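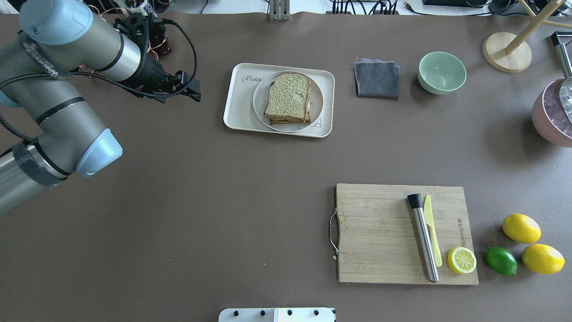

A rabbit plate for the sandwich, a bamboo board for the muddler, and ice close by.

LUNCH FOR ONE, DRINK INCLUDED

Rafia Malik eats lunch at a big brown table and sets it properly, even when there is only a sandwich to put on it. The sandwich goes on a plate, the plate goes on a tray, and a cloth is folded square beside it. She started doing it in May, when she noticed she had eaten over the sink every day for two weeks.

"I wasn't saving any time," she says. "I was just getting crumbs on my shirt."

Her tray is cream, with rounded corners and grey cursive lettering. The plate has a rabbit drawn near the rim in a line so faint you could miss it. She bought the plate first, at a market stall run by Sigrun Wikström, who sells secondhand kitchenware and keeps the odd pieces in a separate box. Full sets go to people furnishing a house, Wikström says. The odd pieces go to people who live alone, and they take far longer to choose.

"They pick it up, put it down, walk to the end of the row and come back," she says. "I don't hurry them."

A tray suits a large table. It marks out a place for one person without clearing the rest, and the whole meal can be lifted off in one go when the phone rings or the mail needs sorting. Choose one with room for the plate and a bit of space to spare. If your favourite plate only just fits, you will be tipping crusts onto the table every time you carry it.

The other half of Malik's table is for the drink. She keeps a bamboo cutting board there, with a wire handle at one end, and does her muddling on it. The muddler is stainless steel with a black cap. A pale yellow plastic knife is enough for a lime or a few slices of cucumber, and it weighs nothing in a picnic bag.

Her usual drink came from Charoen Ratanaporn, a neighbour who tended bar for 16 years. It has no alcohol in it and takes a couple of minutes.

Put 6 mint leaves and 2 lime wedges in a sturdy glass. Add a teaspoon of sugar. Press with the muddler and give it a quarter turn, four or five times. Stop when you can smell the mint. Fill the glass with ice, top with soda water and stir from the bottom.

Ratanaporn's one complaint about home drinks is that people pound the mint. Torn leaves turn bitter and end up in your teeth. He is also firm about ice – more than you think, and straight from the freezer into a container you can reach without getting up.

Malik keeps a spare bowl out as well, a round one in pale mint green. Squeezed lime goes in it, or grapes if there are any in the fridge. A cloth napkin lasts her most of a week. She buys dark grey, having given up on white after a bad run with beets.

Bamboo boards need a little care. Wash by hand, wipe both sides and stand the board on its edge to dry. Rub in food-grade mineral oil when the surface starts to look pale. Citrus will dull it faster than bread does, so rinse it soon after cutting.

Her sister, visiting from out of town, asked who the tray was for. Malik told her to sit down and made a second sandwich. They shared the muddler and argued over the plate.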